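Minutes of the supplies and desks meeting, Hullberg building, upstairs room

Tuesday, started at ten past four

Hi all, me again with the notes. I typed as fast as I could but a couple of you talk faster than I type, so if I've put words in your mouth, tell me and I'll fix it. We had most of the front desk team, both people from the Floltar side of the hallway, and one person who came in for the last item and stayed for the cookies. Apologies received from the mail room.

1. Last meeting's notes

Accepted with one correction. I had written that the big stapler lives at the front desk. It lives in the copy room. Sorry, copy room!

2. Pencils and the things we keep them in

We spent most of the meeting on this one and I don't regret it. The question was whether we go on with the red pencils and the small white cups, or change over to the blue holders for every desk.
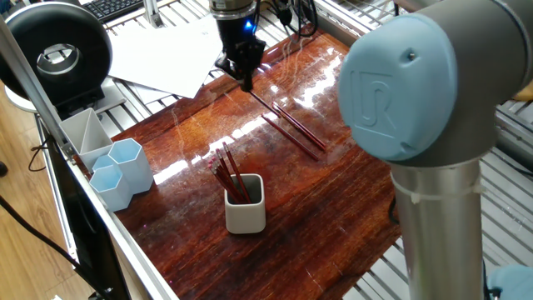

Page last changed: Tuesday, 5:52 pm (fixed typos in items 2 and 4)

The white square cup got a lot of love. It's ceramic, so it has a bit of weight to it, and people liked how the red looks against the white. It does fill up fast, though. Once you have a good bunch of pencils in there they all lean over to one side with their erasers bumping together, and the last few end up lying on the desk. Somebody said that's a pencil problem and somebody else said that's a people problem, and we moved on.

The light blue hexagonal ones come in different heights, and I'm a fan of those, I'll admit it. The tall one would be great for rulers and long scissors. The smaller one I'd use for paper clips and the erasers that roll everywhere. One of the Floltar folks felt that six sides is too many sides for a pen cup (I wrote that down word for word) and would like plain round ones. We asked for a show of hands and the blue ones won, with plenty of grumbling.

Then the white organizer with the slanted divider. Opinions were all over the place! I think it's perfect for envelopes and those skinny notepads from Nokent. Front desk thinks things slide down behind the divider and never come out again. We agreed to try it at the front desk for the rest of November, with the notepads in the front part and envelopes in the back part, and then talk again.

Decided: keep the white ceramic cups for pencils, blue hexagonal ones for everything else, organizer on trial.

To do: I'll write up a little card saying what goes where. Front desk will tape it inside the supply closet door.

3. Red pencils or not red pencils

This grew out of item 2, and I gave it a number of its own so we can find it later. The stock list says we have 1389 red pencils in the closet. I read that number out loud and there was a silence, and then a lot of laughing. They came in with the Tymoshchuk order last spring, and no, we can't send them back, I asked.

So the answer is red pencils. We'll be using red pencils for a good long while. Floltar will take 2 boxes off our hands and the reading room has asked for more, which they can have with my blessing.

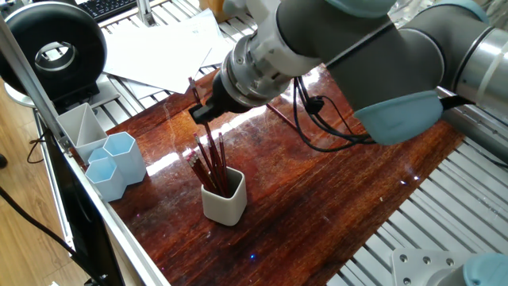 There was also some back and forth on sharpening. Half the room wants them put out sharpened and ready to grab, and the other half says the points snap as soon as they get dropped into a cup. We landed on points up or points down being each desk's own business, and the electric sharpener goes back on the low shelf where everybody can reach it. Please empty the shavings. I'm not going to say it more than once a meeting.

Loose pencils: if you find one lying out at the end of the day, pop it in the nearest cup. It doesn't have to be the cup it came from.

4. The shiny table

The wood top is gorgeous, all that red and orange in the grain, and everyone agrees on that much. It's also very glossy. With the overhead lights on you get long streaks of glare right where you want to read something, and it shows small scratches. Ideas we heard:

Felt dots under anything ceramic. Everyone liked this and we already have a sheet of them.

A desk pad in the middle. Liked by some, but others said why have a nice top and then cover it up.

Turning off one row of lights. Left for next time, as we don't know which switch does which row.

Decided: felt dots now, and please lift the cups when you move them instead of sliding them. No spray polish until we've read what it says on the can.

5. Money, very short

The supplies line stands at 2545 dollars for the rest of the year. We aren't buying pencils (see item 3). We'd like 3 more of the tall blue holders and a roll of labels, and that was okayed without any discussion, probably because it was almost five.

6. Anything else

The reading room asked if the supply closet could stay unlocked over lunch. Yes, as a test.

The oatmeal cookies were very good and we'd like them again.

Next meeting same room, same time, after the closet count is done. Send me anything you want on the list by noon the day before, and if you borrowed my good scissors, they have green tape on the handle and I miss them.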